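Zweiarmige Kaffeezelle nach Wartung wieder in Betrieb

28 Jun 2024

Ovar — Die Kaffeezelle in der Werkstatt von Plestinari ist wieder in Betrieb. Vier Tage lang hat das Team die beiden Roboterarme geprüft, die Kabel am Handgelenk neu verlegt und die Greifpositionen vor der Kaffeemaschine neu eingelernt. Es war die erste größere Wartung, seit die Zelle im Januar aufgebaut wurde.

Die Anlage gehört zu dem Projekt Marnwood, in dem Plestinari untersucht, wie zwei Arme auf engem Raum an einer gewöhnlichen Küchenzeile arbeiten können. Der eine Arm nimmt die Kapsel und legt sie ein, der andere stellt die Tasse unter den Auslauf und bringt sie danach zur Ausgabe. Nach Angaben des Unternehmens hat die Zelle bis zum Beginn der Wartung 2.000 Zyklen gefahren.

Der Anlass für die Arbeiten war ein Fehler, der zuerst nur selten auftrat. Der Greifer eines Arms meldete während der Bewegung eine Unterbrechung der Verbindung und blieb stehen. Nach einem Neustart lief er weiter, manchmal einen ganzen Vormittag. Die Techniker vermuteten zunächst die Steuerung und tauschten dort einen Stecker, ohne Erfolg. Erst bei einer langsamen Fahrt von Hand konnte man den Fehler wiederholen: Das Kabel des Greifers wurde bei einer bestimmten Drehung des Handgelenks zu stark gebogen, und eine Ader war an dieser Stelle gebrochen.

Das neue Kabel ist 15 Zentimeter länger als das alte und läuft in einem weiten Bogen. Eine Schleppkette, wie man sie von größeren Anlagen kennt, kam für diese Zelle nicht in Frage, weil sie beim Arbeiten dicht an der Maschine im Weg gewesen wäre. Das Team hat dafür 100 Probefahrten mit halber Geschwindigkeit gemacht und nach jeder Serie den Mantel des Kabels mit der Hand kontrolliert. Eine Meldung über eine Unterbrechung gab es dabei nicht mehr.

Mehr Zeit als die Reparatur selbst hat das Einlernen gebraucht. Die Kaffeemaschine war für die Arbeiten von ihrem Platz genommen worden, und schon eine kleine Verschiebung genügt, damit die Finger des Greifers den Rand der Kapselaufnahme berühren. Die Position wird deshalb in zwei Schritten gesucht. Zuerst führt man den Arm von Hand über die Arbeitsfläche und senkt die geschlossenen Finger, bis sie knapp über einem Blatt Papier stehen. Lässt sich das Blatt ohne Widerstand bewegen, wird die Höhe gespeichert. Danach fährt der Arm zur Abtropfschale, und der Vorgang wird dort wiederholt.

Die Methode mit dem Papier ist einfach, aber sie hat sich in der Werkstatt bewährt. Eine Kamera zur Vermessung hatte man im Frühjahr ausprobiert. Auf der hellen Arbeitsfläche war die Messung jedoch am Nachmittag, wenn das Licht von der Seite kommt, nicht zuverlässig genug.

Auch der zweite Arm wurde kontrolliert, obwohl er keinen Fehler gezeigt hatte. Die Schrauben am Flansch wurden mit dem Drehmomentschlüssel nachgezogen, die Finger gereinigt und die Grenzen des Arbeitsraums neu eingegeben. Diese Grenzen sind bei zwei Armen, die so nahe beieinander stehen, besonders wichtig. Im alten Programm warteten die Arme bei jeder Begegnung aufeinander. Jetzt gibt es eine feste Reihenfolge: Wer die Kapsel trägt, hat Vorrang, und der andere Arm bleibt bis zur Freigabe in seiner Ruhestellung.

Zum Schluss der Arbeiten wurde der Not-Halt geprüft, einmal im Stillstand und einmal während einer langsamen Bewegung. Beide Arme müssen dabei stehen bleiben, auch wenn nur einer von ihnen gerade ein Programm ausführt. Die Prüfung wurde in das Wartungsbuch eingetragen und soll künftig jeden Monat stattfinden.

Die Kosten der Wartung nennt Plestinari nicht. Das Kabel und die neuen Halterungen hat die Firma Theodorakopoulos geliefert, die auch schon beim Aufbau der Zelle beteiligt war. Zwei weitere Kabel derselben Länge liegen als Ersatz im Lager. Man rechnet damit, dass auch das neue Kabel irgendwann müde wird — ein Wechsel dauert nach der jetzigen Anleitung weniger als eine Stunde, wenn die Maschine dabei an ihrem Platz bleiben kann.

In den kommenden Wochen läuft die Zelle zuerst nur vormittags und unter Aufsicht. Danach will das Team entscheiden, ob die Geschwindigkeit wieder auf den früheren Wert gestellt wird. Besucher der Werkstatt können die Anlage während der üblichen Öffnungszeiten sehen.

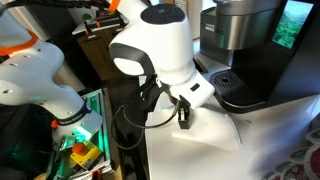
Weitere Meldungen aus Ovar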